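Sturkovent ウォレット サポート
チケット:出金が「承認待ち」のまま進まない(解決済み) 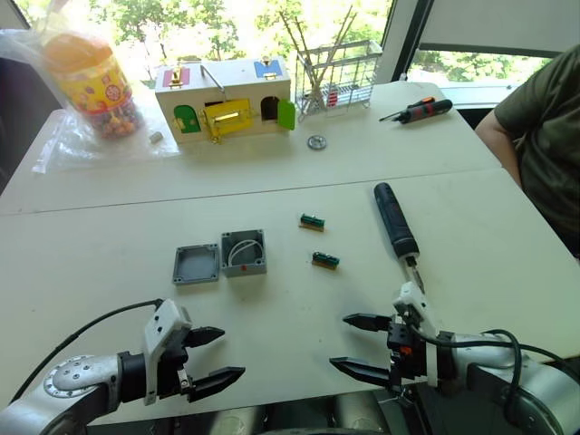

概要

製品:Sturkovent デスクトップ版
接続機器:Flellik ハードウェアウォレット
報告者:Lorena Benítez
担当:Pruletby サポート窓口
優先度:中
状態:クローズ
受付日:2022年7月13日(水曜日)

報告内容(原文のまま)

取引所の Cisternas に置いてある自分の入金アドレスへ、ウォレットから送金しようとしました。送信ボタンを押して Flellik 側でも承認したのに、履歴では「承認待ち」のままです。残高は減った表示になっています。ブロックエクスプローラーで自分のアドレスを調べても、該当する取引は出てきません。アプリの再起動は2回やりました。PCの再起動も1回。変化なしです。

資金が消えたのかどうか、それだけ先に教えてください。

対応記録

1. 一次回答(サポート)

ご連絡ありがとうございます。エクスプローラーに取引が出ていない場合、取引がネットワークに届いていない可能性があります。その場合、資金は元のアドレスに残っています。アプリの残高は未送信分を差し引いて表示するため、減ったように見えることがあります。

確認のため、次の情報をお送りください。

・アプリのバージョン(設定→このアプリについて)
・Flellik のファームウェアのバージョン
・接続先ノードの設定(自動/手動)
・該当する履歴を開いたときに表示されるエラーコード

リカバリーフレーズ、PIN、秘密鍵は送らないでください。サポートからお聞きすることはありません。

2. 報告者からの返信

アプリは最新のはずです。自動更新をオンにしています。ファームウェアは買ったときから触っていません。1月に購入しました。
ノードは手動です。以前、自動だと同期が遅かったので、知人に教えてもらったアドレスを入れました。
エラーコードは 108 と出ています。

それと、検索で見つけた「ウォレット同期修復」というページに、フレーズを入れれば直ると書いてありました。まだ何も入力していません。これは御社のページですか。

3. サポート

当社のページではありません。入力せずに閉じてください。拡張機能やファイルのダウンロードを求められて応じた場合は、その旨もお知らせください。お手数ですが、ページのURLをコピーしてこのチケットに貼っていただけると助かります。リンクを開き直す必要はありません。ブラウザの履歴からコピーできます。

エラー 108 は、署名済みの取引をノードが受け付けなかったときに出るコードです。手動ノードの応答がないか、ノード側の同期が遅れている場合に発生します。次の順でお試しください。

(1) 設定→ネットワーク→ノードを開き、現在のアドレスを控える
(2) 「自動」に切り替えて保存する
(3) アプリを終了し、Flellik を外す
(4) アプリを起動し、同期が終わるまで待つ
(5) 履歴の該当取引を開いて、表示を確認する

この段階では「再送信」を押さないでください。同期が終わってから状態を見て判断します。

4. 報告者からの返信

URLは貼りました。ダウンロードはしていません。

手順の(4)で止まっています。同期が28%から動きません。30分以上待ちました。Flellik は外してあります。

5. サポート

URLを受け取りました。社内の不正サイト担当に回しています。

同期が途中で止まる件は、手動ノードのときに作られたキャッシュが残っている場合に起きることがあります。キャッシュだけを削除します。ウォレット本体のデータは消えませんが、念のため、リカバリーフレーズの控えが手元にあることを先に確認してください。控えが見つからない場合は作業を止めてご連絡ください。

・設定→詳細→保守を開く
・「ブロックキャッシュを削除」を選ぶ(隣の「ウォレットを初期化」ではありません)
・確認画面で「削除」を押す
・アプリが自動で再起動するので、そのまま待つ

同期の完了まで時間がかかります。スリープに入ると中断するので、ノートPCの場合は電源につないでスリープをオフにしておいてください。

6. 報告者からの返信

控えはありました。紙に書いたものです。
キャッシュを削除して再起動しました。最初は遅かったですが、途中から速くなって、29分で100%になりました。

履歴の表示が「承認待ち」から「未送信」に変わりました。残高も元の数字に戻っています。エクスプローラーの残高とも一致しました。
もう一度送っていいですか。

7. サポート

ありがとうございます。「未送信」になっていれば、元の取引はネットワークに出ていません。二重送金を防ぐため、次の順でお願いします。

(1) 履歴の未送信の取引を開き、「破棄」を押す
(2) Flellik のファームウェアを更新する(公式の管理アプリから。検索結果や広告のリンクは使わないでください)
(3) Cisternas にログインし、入金アドレスを表示し直す
(4) 少額でテスト送金する
(5) 着金を確認してから残りを送る

送金時は、PCの画面のアドレスと Flellik の画面のアドレスを最初から最後まで見比べてください。先頭と末尾の数文字だけが同じ偽アドレスを使う手口があります。取引所のページは、ブックマークか直接入力で開くことをお勧めします。

8. 報告者からの返信

ファームウェアの更新が最初は失敗しました。「機器が見つかりません」と出ます。USBハブ経由だったのを本体に直接挿したら通りました。
テスト送金は7分で着金しました。残りも送って、こちらも届いています。

手動ノードのアドレスは消しておいたほうがいいですか。教えてくれた知人も、もう使っていないそうです。

9. サポート

削除をお勧めします。設定→ネットワーク→ノード→保存済みの一覧から消せます。他者のノードに接続しても秘密鍵は渡りませんが、照会したアドレスと接続元のIPアドレスを運営者に見られる可能性があります。

なお、ハブ経由で認識しない件は別の既知の問題として登録済みです。バスパワーのハブで起きやすく、直結か、別電源のハブで回避できます。

10. 報告者からの返信

消しました。閉じてもらって大丈夫です。

原因

・手動設定のノードが署名済み取引を受け付けず、エラー 108 を返していた
・切り替え後も古いブロックキャッシュが残り、同期が途中で停止した
・ファームウェア更新の失敗は上記とは無関係(USBハブ経由の接続)

処置

・ノードを自動に変更、保存済みの手動ノードを削除
・ブロックキャッシュの削除と再同期
・未送信取引の破棄、ファームウェア更新、テスト送金後に再送金

社内メモ

・「承認待ち」の表示は、機器での承認を待っているのか、ノードの受付を待っているのか区別がつかない。表示文言の変更を開発に依頼済み
・保守画面で「ブロックキャッシュを削除」と「ウォレットを初期化」が隣り合っている。配置の見直しを併せて依頼
・報告のあった偽の修復ページは、不正サイト担当がホスティング事業者に通報済み。返答待ち
・ヘルプ記事のエラー 108 の項目に、キャッシュ削除の手順を追記すること

関連する項目

エラー 108 が表示される場合
USBハブ使用時に Flellik が認識されない
不審なサイトの報告方法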